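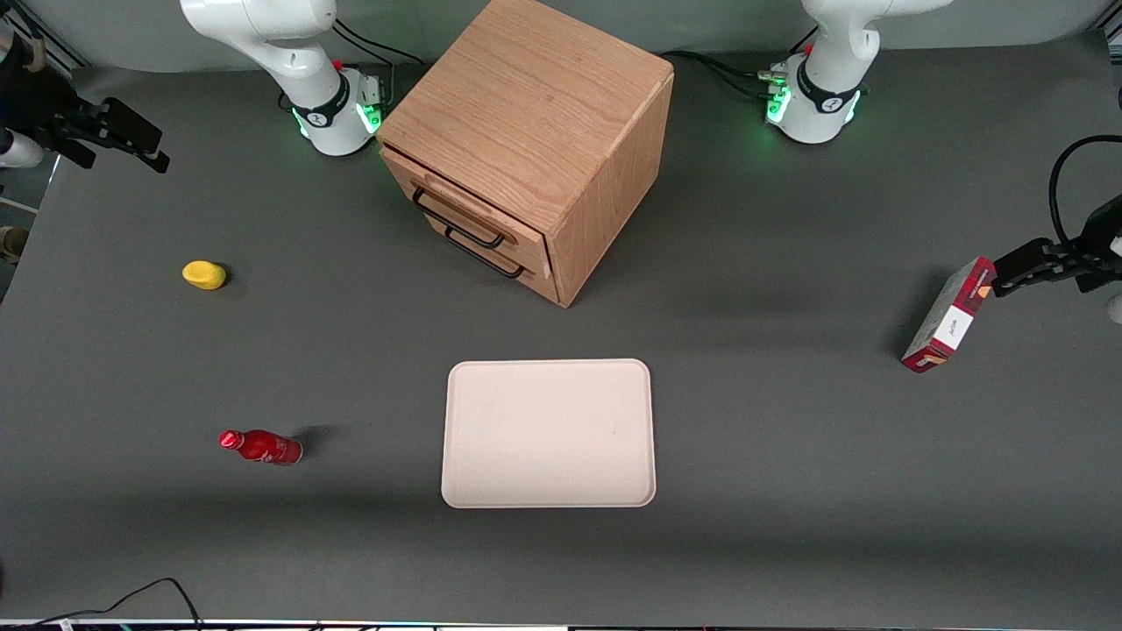

# Firon two-drawer cabinet, light oak

The Firon is a small cube cabinet for the top of a table, a desk or a shelf. It has two drawers, one over the other, and each drawer opens with a black wire-loop handle. The wood is light oak and you can see the grain well on the top, especially under a strong lamp.

We sell it mostly to people who want one place for small things: cartons of medicine, tea bags, sewing thread, batteries, keys. It also goes well in a hallway, if the hallway has a table.

## What you receive

- 1 Firon cabinet, already assembled
- 2 drawers, already inside the cabinet
- 2 wire-loop handles, mounted
- 1 sheet with care instructions

Trays, bottles and boxes are not included. The Randier tray in white is sold on its own page.

## Using the drawers

Both drawers have the same inside height. A flat carton lies down without problem. A taller bottle should stay on the table or in a tray, or it will stop the drawer from closing. If you are not sure about a box, hold it at the front of the open drawer and compare before you put it in.

The drawers come out completely. Pull slowly for the last part and keep one hand under the bottom. When you put a drawer back, set it level at first, then push with the palm in the middle of the front.

You can place the cabinet straight against a wall or turned, with one corner to the front. Many customers prefer it turned on a big table, where people sit at more than one side. Leave enough free space in front of the handles so that the drawers can open fully.

## Care

Wipe with a soft cloth, a little damp, in the direction of the grain. Dry it after. Please do not use kitchen spray with bleach, it leaves pale marks that we cannot repair. Oil once per year is enough; in our workshop we do it every September with the Alexiou oil, and the 100 ml can is sufficient for 6 cabinets.

Oak becomes a little darker with the years. If you keep something on the top always in the same position, the wood under it will stay lighter.

## Questions we receive often

**Can I put two cabinets one on the other?**
Yes, two, not three. Use the felt dots from the Flovance set between them, otherwise the upper one can slide.

**Can I change the handles?**
Yes. They are fixed with screws from inside the drawer. Keep the old screws, they are short and difficult to find in a shop.

**Is there a lock?**
No. For medicine in a home with children, please choose a closed cabinet on the wall.

**Do you make it in dark wood?**
Not at this moment. Charalambos Politis made some samples in walnut but we did not decide yet.

## Orders and returns

Write to Berenice Olvera for orders of more than 6 pieces, she will prepare the price and the delivery date. Returns are accepted when the cabinet has no oil or stains on it. Pack it with the drawers closed and a strip of paper tape across both fronts, and do not put tape directly on the top.

Page updated 21 February 2024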